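Chapter 2
Why We Put Things in Boxes

Before we get to the business of shipping and storage, I'd like you to think about your own kitchen for a minute. Somewhere in it (mine is over the fridge) there is a cupboard where everything lives in some sort of container, and you could probably find the rice in the dark. People have been sorting and packing like this for a very long time, and most of what a modern warehouse does grew out of that same habit.
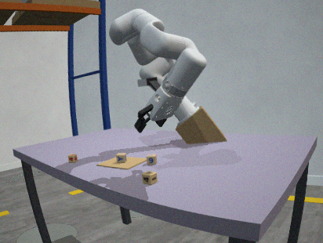 Figure 2.1 A cardboard box tilted on a tabletop.

Take the town of Surstead, which we'll come back to all through this chapter. Its old grain store kept 506 sacks under one roof, and the clerk, Manikandan Warrier, knew each farmer's pile by the knot in the string! Then the store began taking in tea and soap as well, and knots were no longer enough. 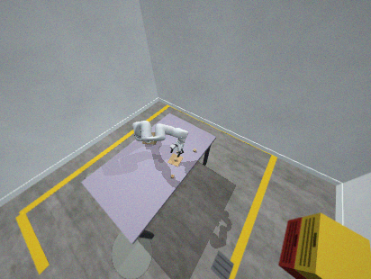 So Warrier started a ledger, with a page for every shelf, and by April he had filled 147 pages. It was slow going, and the farmers grumbled about waiting in line, but lost goods became rare enough that people remembered each case.
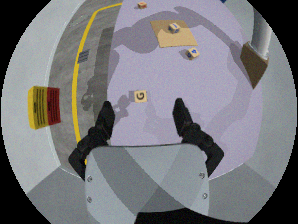 Rajitha Selvanayagam wrote to us after the first edition that her grandmother's shop in Jilia never kept a ledger and never lost a bar of soap either, and we'll take up her point in the next section, on small stores.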